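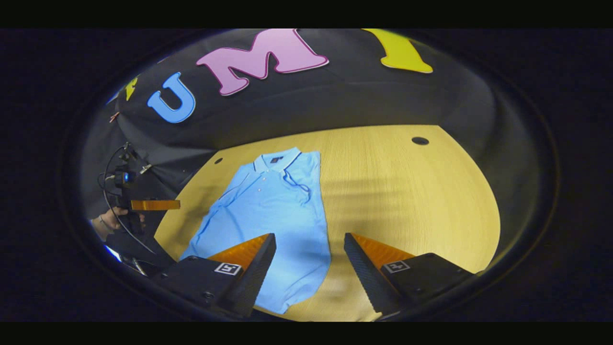 Evaristo Bautista holds that finger pads should be changed only when they fail, and that anything sooner is waste. I think he is wrong for cloth work.

Reading time: 2 min

A worn pad rarely fails cleanly. It slips on a hem, the operator squeezes harder, and the recorded grip width drifts. At Rarov we now change pads every 400 folds, both fingers together, and recheck the closed position after tightening the screws. The job takes 6 minutes. Markers on the mounting blocks get wiped then too – dry cloth, no solvent.

Running to failure saved us some 70 pads by July. It also cost us a week of refolding shirts.

Comments

Wasilewska: Do you change the pads on the spare pair as well?

Hideck: We went to 5 minutes with a captive screw. Same interval.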